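We drove out to the Skandlow open day in October, mostly because I'd been promised lentils. Skandlow is a small mill that cleans and splits dried beans and peas, and they let people in for a morning so they can see how it's done (and buy far too much at the end, guilty!).

You start at the sorting hall, which is loud, so loud I gave up asking questions and just watched chickpeas rattle down the chute. Sacks from the Kandpal farm were waiting by the door, 78 of them according to the chalkboard.
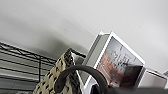
After that came the tasting, my favorite part by a mile. They had two soups going, a red lentil one with lots of cumin and a split pea one with mint, and I went back for the second one twice. The cook used the Cornier green lentils in a salad too, still a bit firm, with lemon and raw onion. I'm making that this week.

Parking is in the field off Prumach Lane, so wear boots. The shop takes cards, and the split favas sell out before noon.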